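Keeping a White Desk White

I bought my white table in November and had it scuffed before the box was out of the hallway. The matte kind looks great in the store and then holds on to every mark you give it! I've tried a lot of things since, and these are the ones I still do.

1. Start dry

Wipe off the dust with a soft dry cloth before anything wet goes near it, or you're just making gray soup. Work toward yourself, in long strokes.

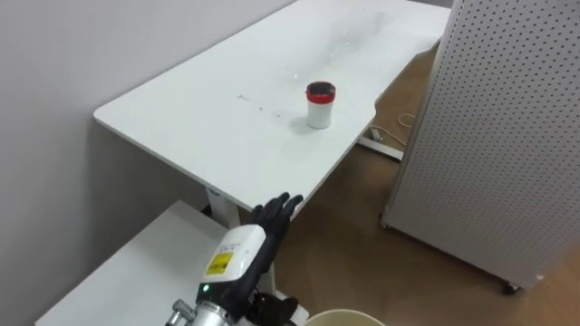 2. Go easy on the scuffs

A damp cloth with one drop of dish soap, 3 or 4 light passes, then stop and look. I tried a Fendwood scrub pad once and ended up with a shiny patch (never again).
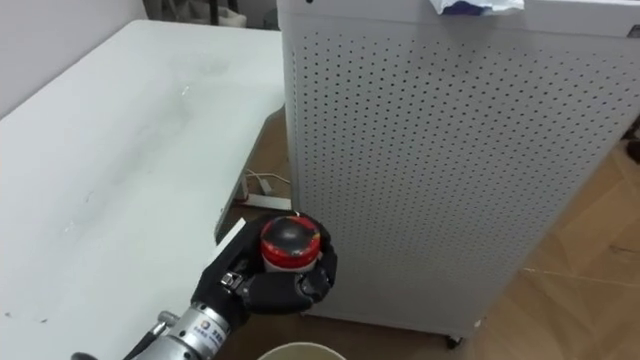
My rule for stuff on the desk is one thing at a time. Pick it up, wipe under it, put it back. Something like that little container with the red band is easy to lift with one hand, so there's no excuse for cleaning in a circle around it. I did that for months with a mug and had a perfect ring to show for it.

3. Buff the cloudy spots

Streaks usually mean too much soap. Rinse the cloth, wring it hard, go over the spot again and then dry it right away with
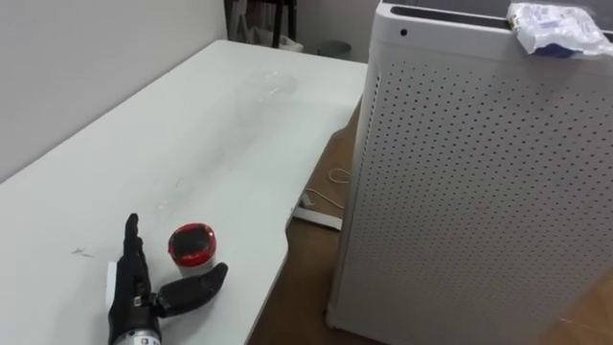
a clean towel - an old cotton T-shirt is even better. I keep a stack of them cut into squares.

4. Don't forget the floor

Loop up your cables before you sweep, and if something's on casters, roll it out and get behind it.

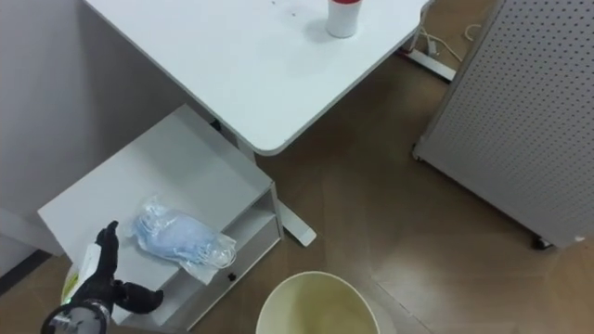

White desk with the small cabinet tucked under the left end.

16 comments | 300 shares

Contact | © 2021 Windera | Back to top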